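Tray and Crate Hands Wanted, Early Shift, Skallwood Depot

Cinby is hiring two people who can look at a pile of plastic trays without sighing.

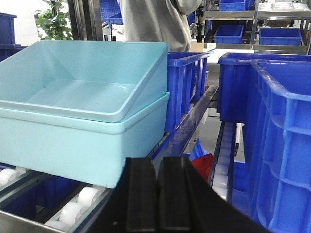

The job is returns. Trays and crates go out to the bakeries, canteens and corner stores full of other people's lunch, and they come back to us empty, stacked any old way, and with whatever the customer didn't feel like throwing out. You take them off the truck, put them on the rollers, separate the trays from the crates, check them over, and send them down to the washer. Then you do it again. There is a lunch break in between and we are told the vending machine has improved.

What you would be doing

Unloading returned trays and crates and getting them onto the conveyor lines the right way up.

Splitting nested stacks. Trays that are nearly the same size are not the same size, and the washer has strong opinions on the subject.

Pulling anything cracked, warped or missing a corner. Scuffs are fine. If we threw out everything with scuffs we would have no trays and very little staff.

Emptying crates of labels, rubber bands, bread ends and the occasional single glove. The gloves go in the box by the door. There has never yet been a pair.

Fishing out things that drop between the lines, with the line stopped. We will say this again on your first morning, and probably on your second.

Restacking clean stock for the Balaskas run, which leaves when it leaves, usually just before you're ready.

What we need from you

You can stand for most of a shift and lift a stack of trays to waist height. You can tell blue from slightly different blue. You turn up at 6 in the morning, in person, with both shoes on. You can read a delivery sheet, including the handwritten part, or at least make a decent guess and then ask somebody.

Experience in a warehouse, a commercial kitchen or a large untidy family is useful. No certificates needed. If you have a forklift license, lovely, but you won't be driving ours, as there is a line for that and it is long.

What you get

$19 an hour, paid every 2 weeks, for shifts of 8 hours including a paid lunch. Boots and gloves are supplied (gloves in pairs, see above). Parking is free and the lot is uneven. There's a bus stop at the Flasavska gate, and from there it's a short walk along the fence. The first bus does get you here on time if the driver is in a good mood.

The floor is warm in summer and less warm in November. The radio belongs to whoever gets in first. Overtime comes up before holidays and is never compulsory, though you will be asked with a certain look.

New starters work alongside one of the regular crew for the first 6 shifts. After that you get your own stretch of line, which people become oddly possessive about. Please don't move anyone's stool.

How to apply

Drop a short note at the Cinby front desk, Skallwood Depot, by 14 April 2023. Include a phone number you answer, any mornings you can't work, and the last job you had where something needed to be put back in its place. A resume is welcome if you have one and shouldn't run past 2 pages. If the desk is unattended, ring the bell once. It is a loud bell.

Anyone we'd like to meet will be invited in for a walk around the floor and an hour on the line, paid at the full rate. Wear closed shoes and tie back long hair.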